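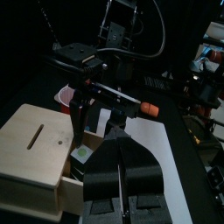 # Supplier wants to end small deliveries to a two-pump station. What are my options?

Home Topics Fuel Retail Equipment Ask Log in

**twopump_owner**

I run an independent station outside Flerkley with two dispensers, regular and diesel, and a small store. Volume has been dropping for years and fell again after the highway exit moved. My supplier is Janilden. I am on an unbranded supply agreement that renews every year in October.

Up to now they have dropped whatever I ordered, usually the back half of a truck that was already going to the co-op. I have now received a letter saying that from the next renewal the smallest drop will be 2,000 gallons per product, with a short-load fee on anything under that. Regular is not a problem. Diesel is. My diesel sales run 300 gallons in a slow week, and I do not like holding product that long, especially over winter when I need it treated.

The terminal is 32 miles away. I have asked whether I could combine both products in one drop to reach the minimum and got no clear reply. The agreement says either side can end it with 90 days of written notice.

What I would like to know:

- Can a supplier change the minimum at renewal, or does the old arrangement carry over if I do nothing?
- Is it worth dropping diesel completely?
- If I change suppliers, is there anything in the equipment that ties me to the current one? The dispensers are mine. The tank monitor is a Tarkberg unit that Janilden installed, and I have never seen paperwork for it.

I have a Honda portable generator for outages that runs the registers and lights but not the submersible pumps, in case anybody thinks emergency sales could make up the volume. They could not.

**rackprice**

Taking these in the order you should deal with them, not the order you asked.

Find the equipment paperwork first. Suppliers often install monitors, canopies or dispensers under a separate loan or lease agreement, and the balance can come due when the supply agreement ends. Ask Janilden in writing for a copy of anything you signed and a current payoff figure. Also ask who holds the login for the monitor. If they poll your tank levels remotely to schedule deliveries, you need that access moved to you before you leave. You need the leak test history as well. Your state inspector will ask you for those records no matter who owns the box.

On the minimum, read the delivery section and the renewal section together. Some agreements renew on the same terms unless both sides sign a change. Others let the seller revise delivery terms by notice. The fact that they have been making small drops for years may help you or may not, depending on whether there is a clause saying that past practice does not change the written terms. Most of them have one. An hour with a lawyer who handles fuel supply contracts is worth paying for. Take the letter, the agreement and all the amendments.

On combining products, this is normal. Trucks are divided into compartments, so a split load of regular and diesel is no trouble for the carrier as long as your order fits the compartment sizes. The letter says "per product," which may only be how their form is worded. Ask the dispatcher what compartment sizes the local trucks have, then go back to the sales rep with a specific split.

Count back from the renewal date and put the notice deadline on your calendar now - if you miss it you have another year on whatever terms apply.

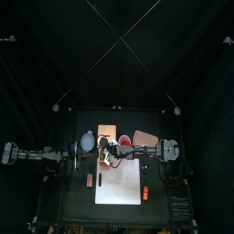
Two gray robot arms over a black tabletop.

**coldflow**

Only answering the diesel part. I would not drop it before you work out what it brings into the store. Match your diesel tickets against inside sales for a month. At my place the diesel customers were few but they bought lunch.

Storage is less of a concern than you think if the tank is clean. Check for water with paste on the stick, every week and after each drop. Keep the fill cap gasket in good shape. Treat at delivery in the fall, while the fuel is still warm enough to mix, and change the dispenser filters before the cold weather. At your sales rate a minimum drop lasts less than two months, and that is not long for diesel.

Check that your tank will take the full drop with ullage to spare. If it will not, the minimum cannot work for you at all, and you should tell them so in the same letter.

**tankrat**

just pay the short load fee and add it to the pump price, everyone does. or find a jobber who runs a small bobtail truck, they cost more per gallon but will bring you whatever you want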